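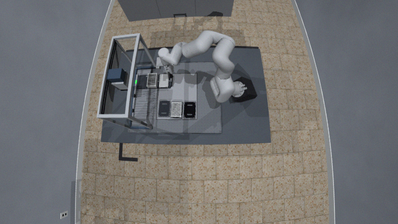 4 min read

Jelari planning software: progress report to Vusar
22 Oct 2020
Prepared by Itsuki Hamada, reviewed by Garba Balogun

Status

Work package 2 (motion planning and scheduling for plate transfer) is on plan. Work package 3 (perception) is behind, for reasons given under Open issues. All results in this report come from simulation. No hardware time was used in the period.

Simulated cell

The cell model has been rebuilt from the Dorko drawings. It contains the table, the arm on its base mount, the framed enclosure with clear panels, the ribbed rack, and the labware positions on the pale plate: two multi-well plates, a white block and two black trays. The floor and cabinet are there for rendering only and carry no collision geometry. Enclosure posts and top rails are modeled as separate convex bodies. The earlier model used a single box for the whole enclosure, and the planner therefore rejected any goal inside it.

Motion planning

The planner now runs in two stages. A sampling stage finds a collision-free path in joint space, and an optimization stage shortens it and applies velocity and jerk limits. Plate moves carry an added tilt constraint on the gripper. We ran 1826 transfer requests between randomly chosen labware positions. The planner returned no valid path for 11 of them. Nine of the 11 involved an approach close to the enclosure rail with the elbow raised, where the seed posture left too little clearance. Seeding from a second elbow posture resolved seven of the nine. The other two are kept as regression cases.

Median planning time is roughly 300 ms on the build machine. The target in the work plan is met for single moves and has not yet been measured for queued moves.

Scheduler

The scheduler accepts a protocol file and emits an ordered list of transfers. It checks for occupied destinations before a move is planned. Recovery after an aborted move is limited to a return to the last safe posture; resuming the protocol still needs an operator command.

Open issues

Pose estimates for the black trays are less stable than those for the well plates. The overhead view gives little contrast inside the trays, and the estimator depends on the rim. We are training on 128 rendered lighting variants and will report error by labware type.

The transparent panels are missing from simulated depth data. They are currently handled as fixed geometry, so a panel that has been moved would not be detected.

The Okabe driver interface has changed its timestamp format. The adapter is written but not merged.

Next period

Merge the driver adapter. Measure queued planning time. Repeat the transfer set with pose noise added. First tests on the physical arm are scheduled for January, subject to access to the Dorko site. No change to the budget is requested.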